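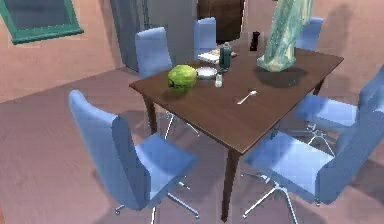 Where People Sit: A Study of Meeting Length at the Ekley Tenants' Association
Final project report, Drakbridge College, Small Group Communication
Oct 13, 2025

Background

The Ekley Tenants' Association meets to decide things. I attended 18 of its meetings, and it decided five. My project set out to learn whether the seating had anything to do with this, mostly so I would have something to write down during the discussion of the bike rack.

Method

I drew a seating map at the start of each meeting and logged every turn at speaking. A turn had to last longer than a sigh. This gave me 782 turns, which I typed up over most of August in a spreadsheet program called Dralirari that sorts names by first letter and will not be talked out of it.

Results

The average meeting ran 83 minutes. People at the ends of the table spoke about twice as often as people along the sides. I had hoped to report that the end seats make a person talkative, but the talkative people arrived early and took them. My data cannot separate the two, and my instructor has noted this in the margin of both drafts.

Meetings at the Athumani Street library were shorter than those held in the building. The library locks up at eight. I consider this my strongest finding.

Problems

Members knew I was taking notes. One began pausing so I could catch up — kind of him, but it added to the meeting length I was there to measure. I also missed part of one meeting after being asked to vote on the bike rack, and I have left that meeting out of the speaking totals.

Further work

A second study should assign seats at random. I raised this with the association in the spring. It is on the agenda, under the bike rack.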